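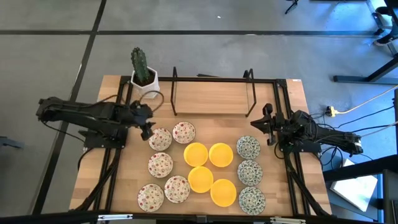
Floral plates on a light wooden tabletop

About the Wasness Centre

The Wasness Centre studies how freshwater fishes came to occupy the rivers and lakes they live in today. Founded by Ebuka Ugwu, it holds tissue samples from 209 sites and works with field stations at Brolter and Idahosa.

Our staff combine genetic data with records of past river courses - many of them long since dry. Ayodele Shehu leads the collections team and oversees loans to other institutes. Requests for material are considered each October and normally answered within 90 days.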